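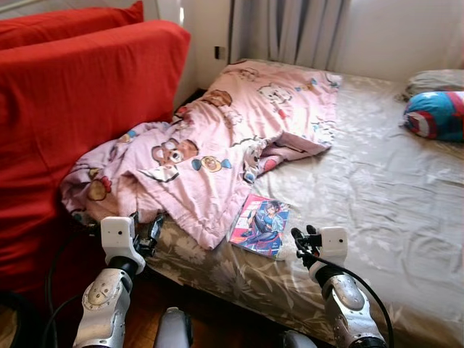 Review: Zalar two-arm kit with Marti gripper set
Posted 19 Oct 2025 by the Pliratwood student robotics club

We have run the Zalar kit since February as the platform for our household entry in the Zerkport student competition. The task is bed tidying: blanket, pillows, and whatever else has been left on the mattress. This review covers the arms, the Marti grippers and the teaching software. The mobile base is a separate product and is not rated.

Setup

Assembly took two club sessions. The printed manual covers the shoulder mounts well and the wrist wiring badly. Connector labels on the gripper side are on the underside of the housing, so read them before bolting anything down. Calibration is a guided routine and has to be repeated after every gripper change. Plan for 24 minutes with both arms.

The cables are routed outside the arm. This makes them easy to replace and easy to snag. We added fabric ties at the forearm and left slack at the wrist. Too little slack and the last joint stops short of its limit with no error message.

Handling cloth

Soft goods are the hard part of the task, and the kit is only fair at them out of the box. A thin blanket bunches when one arm pushes and the other is late. The default motion profile is too quick for this. 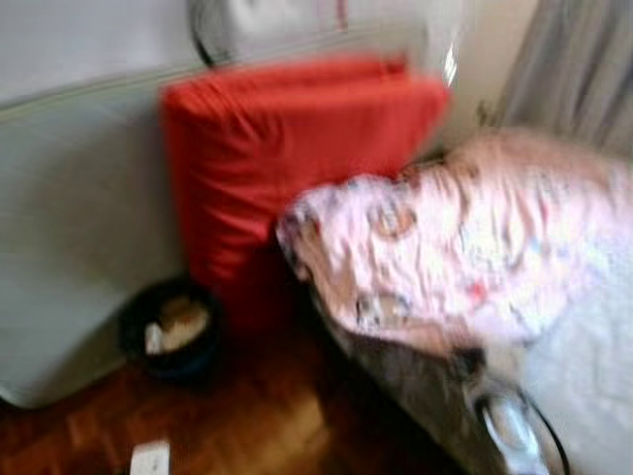 Lowering the speed limit in the profile editor helped more than any change to grip force. The force setting has 3 steps, and we use the lowest for bedding. The middle step leaves creases in a fitted sheet and sometimes lifts it off the mattress corner. The highest is of no use on cloth.

Printed fabric is a second problem. Our detector was trained on plain blankets and split a cartoon print into several small objects. We recorded 300 demonstrations on patterned bedding and retrained. Edge finding is now acceptable on a floral sheet in daylight. It is still weak in the shadow beside the bed.

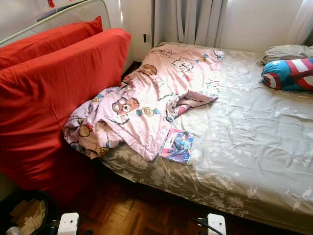 Flat items are worse. A comic on a sheet offers almost no edge to grip, and the stock fingertips slide over a glossy cover. Our current method is to press lightly, drag toward the mattress edge and pinch there. It is slow and depends on the sheet staying put.

Software

The teaching interface records both arms on one timeline. Trimming a recording is simple. Merging two is not supported, so a bad final step means recording the run again. Logs export as plain text.

Verdict

Good arms, adequate grippers, manual in need of a second edition. Suitable for a club with prior experience of calibration. We would buy the arms again and budget for softer fingertips from the start.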